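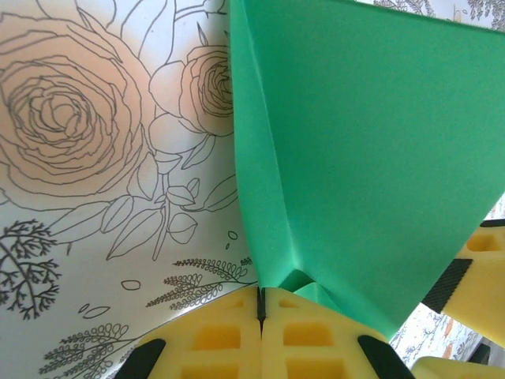
Folded green paper-like sheet over a white surface printed with floral line drawings.

PAPER HAT PROTEST TO MARK OPENING OF SELTATSTEAD PRIMARY SEASON

SELTATSTEAD, 24th December – The Parkel Street Theater Group confirmed today that it was responsible for the paper hats placed overnight on public statues in downtown Seltatstead, and announced that it will stage a second action before the city's mayoral primary.

The group placed hats on eight statues, including the bronze of the city's founder outside the Hunt Building. Each hat carried the words "Still Waiting to Be Asked," a reference to the decision by the leading candidates to withdraw from the public debate planned for November.

"The statues have attended every rally in this city and have never been allowed a question," said Vija Dambrauskienė, director of the group. "We felt that they should be given some part in the campaign."

The hats were attached with cotton string. No glue, paint or wire was used, and no statue was climbed without a padded ladder. The group has written to the city parks office with a full list of locations and has offered to remove any hats that remain.

The second action, titled "The Silent Caucus," will take place in Pliditz Square. Up to 445 residents will be invited to sit in rows facing six empty lecterns for the planned length of the canceled debate. Printed programs will list the questions that residents submitted last fall – the group received 3,000 of them – and those attending may take a copy home.

"We do not support any candidate or party," said Indrek Jõgi, who is producing the event. "Every campaign has been sent the same invitation, and a lectern will be kept for any candidate who wishes to use it."

Attendance is free. Seats will be given out in order of arrival, with space reserved at the front for wheelchair users.

Press inquiries should be directed to Indrek Jõgi at the Parkel Street Theater Group, Seltatstead.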